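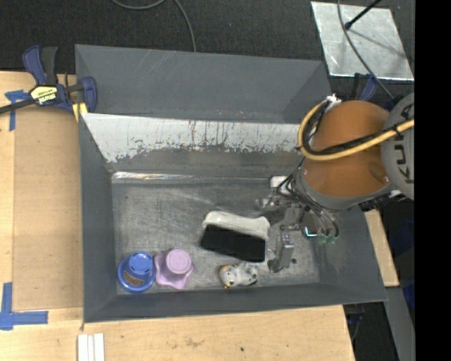
The second part of the Zorora project has been about one household chore only: taking mixed things out of a bin and putting them where they belong. In our first report we promised Vedis that we would stop using clean boxes of one shape, and we have kept to this. The objects are now the kind a family leaves on the floor. A brush with black bristles can lie with a small animal toy directly beside it, close to the wall of the bin, and two plastic pieces can almost touch in the corner. The bare metal floor is scratched and dull, and this is also harder for the vision software than the white plastic we had before.

In this period we made 211 tries at the Ristville site. The success rate was 74 percent, counted only when the object was lifted out and put down in the right place. Brushes with a thick handle are the easiest. Small soft toys near a wall remain our main problem, and six of them were left out of the last test series.

Our opinion is that the machine is not ready for a home. It is slow, and a person must still watch it. For a shop floor with a fixed bin, such as the Morin returns desk, we think a trial is possible in the spring. We ask for six more weeks of bench time before this, mainly for work on objects close to the walls.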